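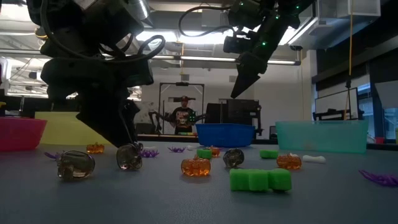 *The Halloween pieces out on the gray table: glass skulls, orange pumpkins, purple spiders, and the big green bone sponge.*

Jan 18, 2022

Hi Cyril,

Quick update on the Grollow party-goods sort, which is going better than I feared back when we opened the first tote! Your $4,000 has mostly gone on shelving and bins, with $818 left, and I'd like to hang on to that for labels and a few more lidded boxes (more on that below).

Halloween is the season I'm in the middle of now. It's the messiest of the lot, because everything is small and it all got thrown in together at the end of the last rental season. I've been spreading it out one batch at a time and sorting by type, so skulls with skulls, spiders with spiders, and so on. The clear skulls are glass, and I want those wrapped one by one before they go anywhere near a shelf. The little white bones are the ones I keep losing track of (they hide behind the pumpkins), so they're getting a bag of their own.

I do have a question about the green sponges. The old Malter list has them under "kitchen," but one is shaped like a bone, for goodness' sake, so I've moved them over to Halloween. Shout if you disagree!

Where we are otherwise:

- Winter stock: done, 300 pieces bagged and listed
- Birthday: 200 pieces done, the paper goods still to go
- Halloween: started
- Kokkinos loan boxes: not opened yet, sorry

The boxes I'd like to buy are the shallow Zultska ones, if you're okay with it. The deep ones we have are fine for banners, but small stuff sinks to the bottom and then you're digging again. I'd need a yes from you before I order, and I'm hoping to have Halloween shelved by the middle of February.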